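Rondley folding work table, white top
Reviewed by Loubna Metwally
3rd May

I bought the Rondley to replace a pair of sawhorses and an old door. It cost $371 from Dandlow with shipping, and it came in one flat box that took two of us to get up the stairs. I have used it most days for 8 weeks, mainly for cutting fabric and for wrapping orders.

Assembly is four bolts per leg and a crossbar. The hex key in the box is soft and rounded off on the third leg, so use your own. The instructions are one sheet with drawings and no words. I put the crossbar on upside down the first time because the two drawings of it face opposite ways.

The height is 29 inches and can't be changed. That is fine for sitting. For standing work it is too low for me, and I'm five foot six. Hamdy sells a set of screw-in risers that fit the same thread, and I added those in the second week. With the risers on there is a little more sway if you lean on one corner. On the original feet it doesn't move.

The top is the reason to buy it. It is big enough to lay out a full width of cotton without folding it, and it wipes down with a damp cloth. Chalk comes off. Ballpoint comes off if you get to it the same day. Blue marker left a faint stain near one end that I have stopped trying to remove. 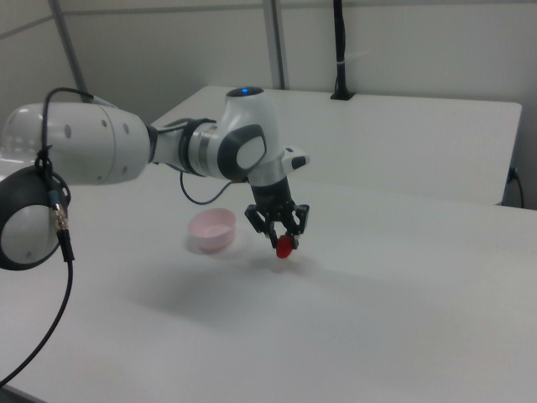
A large white tabletop gives you plenty of room to reach across.

White does show everything. Lint, pencil dust and coffee rings are all visible by lunch, and I wipe it more often than I ever wiped the door. The good side is that dropped pins are easy to find.

I would not cut on it directly. A rotary blade slipped off my mat once and left a line you can feel with a fingernail. I also keep the iron on a separate board, as the sheet says no hot items and gives no temperature.

Folding is slower than the listing suggests. The catches are stiff, and you need to tip the table on its side to reach the far pair. If you plan to put it away every night, look at the Trasadeo instead – it is smaller and the edge feels cheaper, but it folds from standing. Mine stays up, so I don't mind.

One foot cap was missing. Dandlow sent a bag of four without asking for a photo, and it arrived in June's catalog mailer, of all things.

Weight limit on the label is 50 pounds per side when the flaps are up. My sewing machine and a full bolt rack are under that and I've seen no sag.

Four stars. It loses one for the catches.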